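# Grurnerex bench kit: arm, hand, table and the small things people forget to order

We have been putting together the Grurnerex bench kit for a good while now, and the question we hear most on the phone is still the first one anybody asks: what do I need to buy, and what can I leave until later? So this page is set out the way we'd talk it through with you if you rang us up, with the kettle on and no particular hurry. If you already know exactly what you want, the order notes are near the bottom and you are welcome to skip down to them.

## What comes in the kit

The kit is built up from four parts, and you can order any of them on its own.

- **The arm.** Supplied with its controller, power lead and a base plate drilled for bench mounting.
- **The Lie hand.** A five-fingered hand, right-handed as standard. Left-handed versions are made to order, so please ask early.
- **The wrist adapter.** Joins the hand to the arm. It ships with its own screws and the correct hex key (keep the key somewhere safe, it is an odd size and we do get calls).
- **The Drostton starter tray.** A padded work mat and a mixed bag of test pieces in different shapes and sizes.

The table isn't included. We used to sell one, and it was a perfectly good table, but freight on it cost more than the thing was worth and most customers had something suitable in the building already. Anything sturdy and level will do nicely. If yours has casters, lock them or take them off, and try leaning your full weight on one corner before you bolt anything down. If it rocks under you, it'll rock under the arm.

## Planning your budget

Please do set money aside for more than the big-ticket items! A surprising number of first orders arrive with every penny gone on the arm and the hand, and then the whole setup sits waiting for weeks while somebody gets approval to buy a mat. The small items are cheap, but they have to come from somewhere, and a second purchase order takes just as long to sign as the first one did.

The starter tray is $573, and it's the part that people most often cross off and then come back for. We understand why. It looks like a lot for a mat and a bag of pieces when there's a toy aisle down the road, and if you would like to put your own together we'll happily tell you what to look for. A mat wants a bit of give, so that a fingertip can press down a touch too far without harm, and enough texture that a light piece won't skate away the moment it's nudged. For test pieces, start with things that are chunky and easy to replace.

Studded building bricks are a great favorite for early work, and we keep coming back to them ourselves. They're light, they come in bright colors that are easy to pick out against a mat, and you can set one on top of another to make a simple task a little harder without buying anything new.
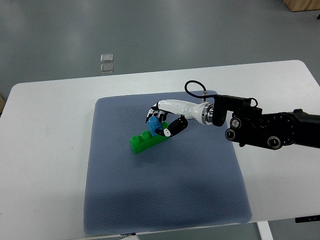
Andor Bíró wrote to us to say that he wished he had bought duplicates of every test piece at the start, as his favorites wore out or wandered off one at a time and the replacements were never quite the same shade or size. He now keeps a sealed second set in a drawer and only opens it when something has to be retired. We think that's very sound advice, and we've since added a spare-pieces bag to the order form so that you can do the same from day one.

Beyond the tray, the lines we'd suggest adding to your budget are these:

- A spare set of fingertip covers for the hand. They are a wearing part, like brake pads, and you will want them on the shelf before you need them.
- Cable sleeves and clips. The hand cable needs enough slack for the wrist to turn freely, and a tidy loop held in the right place will outlast a loose one by a long way.
- A second power strip with its own switch, placed where you can reach it from your chair.
- Time. Somebody has to unpack, mount, level and test, and it is fairer to everyone if those hours are written down as part of the project.

## Measuring up your room

The arm reaches farther than most people picture from the drawing, so chalk the full circle out on the floor and leave it there for a day or two while you go about your work. You'll soon find out whether it crosses the path to the printer. Shelving, cabinets and door swings all count, and so does the chair of whoever sits at the next desk.

Have a think about light as well. An overhead fitting directly above the table means the arm will throw its own shadow over the work just when you want to see what the fingers are up to. A second lamp off to one side helps a great deal, and costs very little compared with anything else on this page.

## Delivery and lead times

Arms and right-handed Lie hands are normally held in stock and leave us within 4 working days. Left-handed hands take 20 working days, and a little longer if you order in May, when our workshop closes for stocktaking. Everything travels in 2 boxes, the arm in one and the rest in the other, and they don't always turn up together. If only one has arrived, please wait until the next working day before you worry, then give us a call and we'll chase the carrier for you.

Keep the foam! If a hand ever has to come back to us for service, it needs to travel in its original insert.

## Controllers and software

Customers who already run a Flutumus controller can use it with our arm and save themselves the cost of the one in the kit. You will need the Flutumus lead, sold separately, and firmware no older than the version printed on the card in the box. Leave the standard controller off your order and note "own controller" in the comments field, and we'll adjust the quote before it goes out.

## Ordering

Irén Deák looks after quotes and is very patient with half-finished wish lists, so do send yours over even if there are question marks in it. Please include:

- which hand you need, right or left
- the size of your tabletop and how thick it is
- whether you have your own controller
- whether the delivery point has a loading dock or stairs
- the name that should appear on the invoice, spelled the way your finance office likes it

Quotes can be split across two budget periods if that suits your paperwork better. Just tell us which items you'd like on each, and try to keep the wrist adapter on the same order as the hand.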